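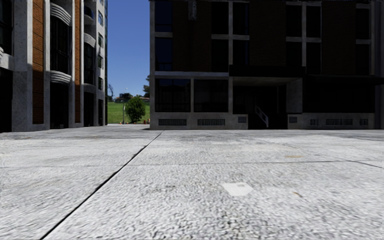
I have been promising a post on chore robots since September, and the question people keep putting to me is the same one every time: can a machine do the boring stuff yet? My answer has moved a bit this year, and it moved because of sweeping. Outdoor sweeping, the dullest job I know, the one I did for two summers outside an office block when I was nineteen. I've been building test courses in a simulator on weekday evenings, and the one I like best is a plain stretch of concrete paving with a brick and concrete building on each side and a bit of lawn in the gap between them. Look how low the viewpoint is, practically on the ground! From down there the long dark joint running off to the left is a real landmark, and that rusty stain farther back is the kind of thing a sweeping program has to make up its mind about. Is it dirt? Do you scrub it? A person knows at a glance that it's staying put and walks on by.

I love this problem. I love it more than the flashy ones, the backflips and the pouring of drinks. Pavement is speckled, pavement has patches and old repairs, and all of it looks like litter if you are a program that has only ever seen clean floors. My first attempt spent a whole evening going back to one pale square again and again, convinced it had found a sheet of paper. I laughed so hard I had to save the log.

So here is where I think things stand, chore by chore, from somebody who does this at the kitchen table and doesn't get paid for it.

Vacuuming a flat room: yes, mostly. We have one at home, my wife named it Milis, and it does the living room well enough that I've stopped thinking about it. It still eats shoelaces. It is still beaten by the fringe on my mother-in-law's rug, and we roll the fringe under before we press the button, which means I now do a small chore so that the robot can do a bigger one. I'm fine with that trade.

Sweeping outside: getting there. My course is set up as a job called Flurkholm (no reason, I liked the sound) and I've run it 1,954 times now with the leaves, wrappers and gravel dropped in different spots. In the last batch of 176 runs, the sweeper covered the whole area and stopped where it was meant to in 141. That's my best yet and I did a lap of the kitchen. The other 35 were nearly all the same thing, a shadow it took for an edge. Shade from a canopy comes down over the paving, the numbers drop, and the poor thing decides the world ends there. I know a simulator is kinder than the street. There's no wind in mine, no kid on a scooter, no wet leaves glued flat to the slab. I'll take the win anyway.

Laundry: no. I wish! I went to a demo in the Brevgate hall with Gyula Kelemen, who I used to work nights with, and we watched an arm fold a towel. One towel. It took so long that Gyula went for coffee and came back, and it was on the second corner. But it did fold it, and the fold was square, and a few years ago it would have been a heap. I stood there grinning like a fool. Gyula was less moved. He pointed out that somebody had laid the towel out flat first, and he's right, that's most of the job.

Dishes: no, if you mean clearing a real table after a real dinner. Glass is see-through, forks hide under napkins, and every plate is a different kind of slippery. The dishwasher is a robot if you squint, and a very good one, but you still have to load it.

Shop floor: yes for some things, and people forget how long it's been yes. At Zanetti, where I worked before my knees gave out, we had a packing line that set 832 cartons a shift onto pallets and it hardly ever complained. What it could not do was deal with a crushed carton. One soft corner and the whole line stood still until one of us walked over and pulled the box. I think about that line a lot when I read about home robots. A house is all crushed cartons.

That's why the sweeping gets me so excited, I suppose. It sits right in the middle. The ground is mostly flat, the job is simple to say, nothing breaks if you get it wrong, and yet there's enough mess in it that the easy tricks fail. If a cheap machine can learn to tell a stain from a leaf, I want to see what else it can learn to tell apart.

Next on my list is the shadow problem. I'm going to move the sun around between runs so it sees the same slabs bright and dark, and I want to try a second height for the camera, maybe knee level, to see if the joints still help it keep its bearings. If you've tried something like this, write to me, I read everything. And if your vacuum has found a way to deal with rug fringe, please write to me first.

Posted 20/12/2018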